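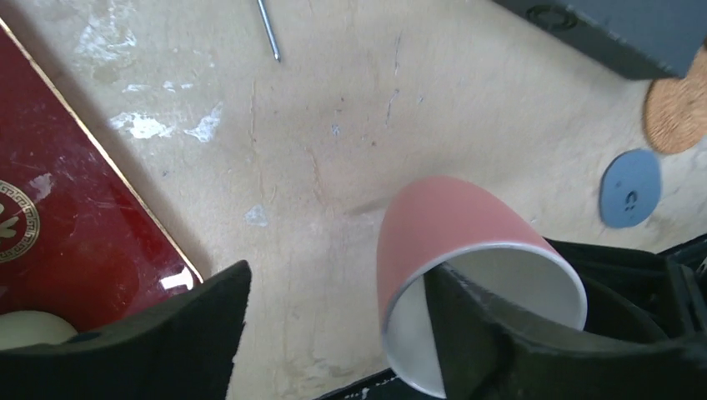
I gave up my print magazines in December and have read the Purby website most mornings instead. The recipes are fine. The advice column, by Tudor Radu, is better — he answers three letters a week and keeps them short.

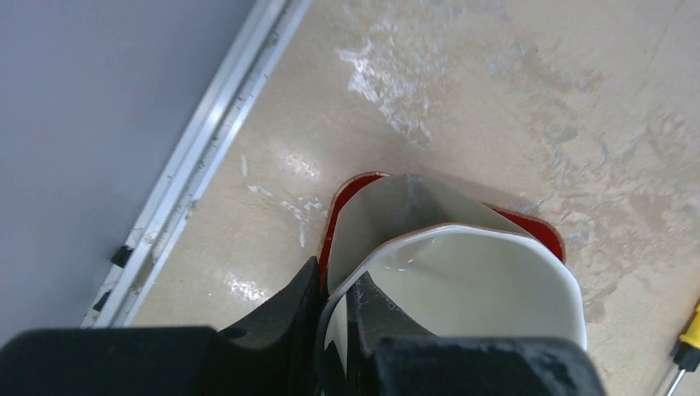 What I don't like is the search. I typed in "slow cooker" and got 112 results, most of them competitions that had closed.

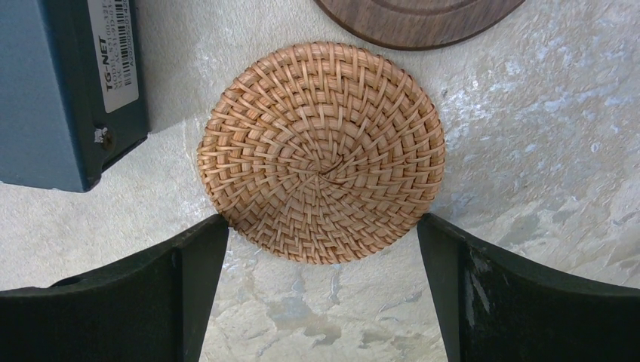
My sister prefers Bument, but it wants a login before it shows you anything. I'm staying with Purby for now.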